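Home > Facilities Guidance > Waste and Recycling > Small Bins

Caring for Tabletop Waste Bins with Hinged Lids

Posted in: Housekeeping Procedures, Shared Rooms
March
By Josphat Kirui, Office of Building Services, Stellthorpe
Print this page | E-mail this page

Purpose

Tabletop bins are supplied to meeting rooms, reading rooms, and kitchenettes throughout the Stellthorpe buildings. They are intended for small, dry waste such as tea bag wrappers, tissues, pencil shavings, and candy papers. These instructions explain how a bin should be placed, secured, emptied, and cleaned. They replace the section on small bins in the previous housekeeping handbook and apply to all 189 rooms on the service list.

Staff who have been issued the larger pedal bins should consult the separate page on floor containers.

Before You Begin

The following items are needed:

- A soft cloth and a second, dry cloth
- Mild dish soap and warm water
- Masking tape or another low-tack paper tape
- Small liners, if the bin is of a type that accepts them
- A waste bag large enough to receive the contents

Scouring pads and bleach products must not be used. Both will dull the finish of a pale plastic lid, and the damage cannot be reversed.

Placing the Bin

Choose a level part of the table, away from laptops, papers, and food. A position toward the back of the table is preferred in rooms where people sit along the front. Leave enough clearance behind the bin for the lid to open fully. A bin pushed tightly against a wall or shelf will open only partway, and users will tend to leave waste on the table beside it.

Turn the bin so that the hinge is at the rear and the opening side of the lid faces the user. With the bin in position, rest a hand flat on the lid and press gently. The bin should not rock. If it does, check the base for crumbs or a folded corner of liner.
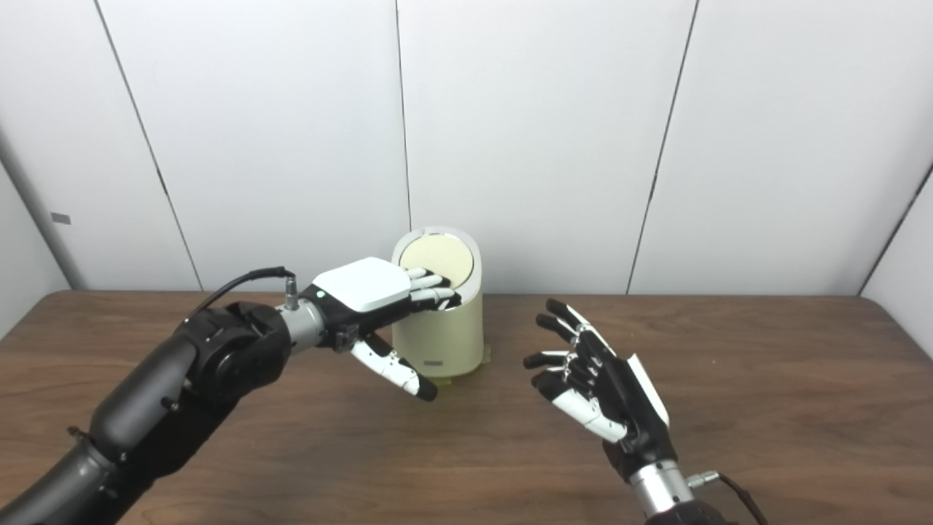
Bins that are taller than they are wide tip easily when the lid is opened in a hurry. The test for stability should therefore be repeated with the lid up, pressing lightly on the front rim and then on the rear. In rooms assigned to children's programs, the bin must be secured in every case, whatever the result of the test.

Securing the Bin

1. Wipe the tabletop where the bin will stand and allow it to dry completely.
2. Wipe the lowest inch of the bin in the same way.
3. Set the bin down in its final position. Open and close the lid once.
4. Tear several short strips of tape. Long strips wrinkle and collect dust.
5. Press one end of each strip to the lower wall of the bin, then smooth the remainder outward onto the table.
6. Space the strips at the sides and the front. A strip at the back may be added where there is room to reach.

Tape must not cover a product label. Building Services uses the label to identify the model when replacement lids are ordered, and an obscured label will delay the request.

On varnished or waxed tables, test one strip in an inconspicuous place and remove it the following morning. If the finish lifts or clouds, do not tape the bin. Request a non-slip mat from the supply desk.

Emptying the Bin

Bins are to be emptied at the close of each working day, and no later than 6 p.m. in rooms with evening bookings. Raise the lid until it stands by itself. Look inside before reaching in, as small items settle at the bottom and are difficult to see against a dark lining.

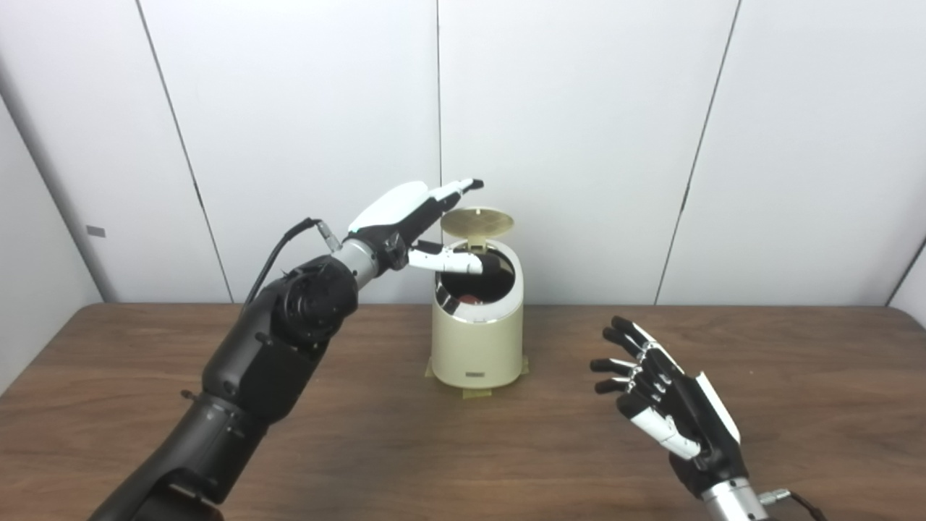 Lid raised and base taped at the sides and front.

Where the bin has been taped, do not attempt to turn it over. Lift out the liner or inner container if one is fitted and can be removed. If it cannot, take out the contents by hand, wearing gloves, and place them directly in the waste bag. Loosen the tape only for the periodic cleaning described below.

Liquids must not be poured into a tabletop bin. If this has occurred, remove the bin from service the same day and clean it before it is used again.

Periodic Cleaning

Each bin is to be cleaned every 14 days. Peel the tape back slowly, keeping it low against the table. Wash the outside and the underside of the lid with warm, soapy water, and pay particular attention to the hinge and the inside of the rim. Dry both thoroughly before closing the lid.

Adhesive left on the table may be rolled away with a fingertip or softened with a damp cloth. Do not scrape it with a blade. Apply new tape when the bin is returned; strips that have been lifted once will not hold well a second time.

If the Lid Does Not Stay Open

Inspect the hinge for trapped paper or a fold of liner. Close the lid, remove the obstruction, and open it again without forcing it past its natural stop. A lid that continues to drop should be reported. Staff in the Brarnmont annex should direct reports to Yung-ching Chu, who holds the stock of spare parts for that building. All other reports are made to the supply desk, extension 2000.

Records

Enter the date of each cleaning on the room card. Completed cards are retained for one year.

Filed under: bins, cleaning schedules, meeting rooms, tables
Print this page | E-mail this page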